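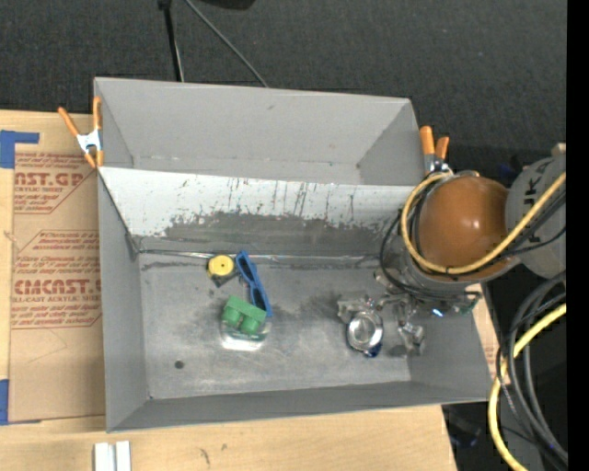

Reading time: 15 minutes

Chapter 2
Planning and Budgeting for a Picking Cell

Learning objectives

After completing this chapter, the student should be able to distinguish the purchase price of a robot arm from the installed cost of a cell; prepare a parts list that covers the bin, the gripper, the cabling and the fixtures; set a reserve for wear; and write a request for quotation that suppliers can answer on equal terms.

2.1 The arm is one line of the budget

A buyer who is new to automation commonly begins with the arm. Its price is published, its reach and payload can be compared in a table, and its delivery date can be written into a contract. The remaining items are harder to price and are often left for later. A bin must be bought or built. It must be held to the table, whether by bolts, brackets or simple spring clamps of the kind found in any hardware store. Cables must be routed along the arm with enough slack for the wrist to turn, and the loops they form take up space that the layout drawing seldom shows.

In this text, the term "installed cost" means the total of all equipment, fixtures, labor and training needed to bring a cell to its first accepted shift. The student should use this figure, and no other, when comparing automated work with manual work.

2.2 Case: the Plisau returns room

Plisau, a distributor of small household goods, planned a single cell to sort mixed returns. The project was led by Ching-wen Yeh, who prepared the first budget in June. It contained the arm, the gripper and a service agreement with Clendero, the supplier. No amount was entered for bins, sheet material or spare fingers.

Wajid Dogar, reviewing the request for the finance office, returned it with a single question: what would the cell be picking from after 300 hours of use? The revised budget added a replacement bin, a second set of gripper fingers and a stock of acrylic sheet for guards and liners. Together these items raised the request by up to 20 percent. The request was approved in its revised form.

2.3 Allowing for wear

Bins and dividers in a picking cell are working surfaces. A gripper that reaches down for small objects will at times touch the floor or the wall, and the marks build up. Scratches, chips and dark smears on a divider panel do not by themselves call for replacement. They do call for inspection, particularly where a camera is used to find the objects and a stained floor may be mistaken for one.

The planner should state in writing the condition at which a part will be replaced and the person who may order it. Parts in contact with the gripper should be listed apart from parts that are not, as their service lives differ widely.

2.4 Choosing trial objects

A supplier's demonstration is only as useful as the objects placed in the bin. Uniform blocks favor every bidder. A mixed set is to be preferred: a pair of sunglasses, a clear container, a shiny metal cup, a flat disc, a toy with rounded parts. Clear and reflective items are difficult for many vision systems, and thin items standing on edge test the opening and approach of the fingers. The same set should be supplied to each bidder, and the results recorded on the same form.

Murkent, a second bidder in the Plisau case, asked to substitute its own objects. The request was declined, and the bid was scored on the standard set.

Key terms: installed cost; wear reserve; contact part; trial set; request for quotation

Section 2.5 takes up the layout of the table and the floor area to be kept clear for maintenance.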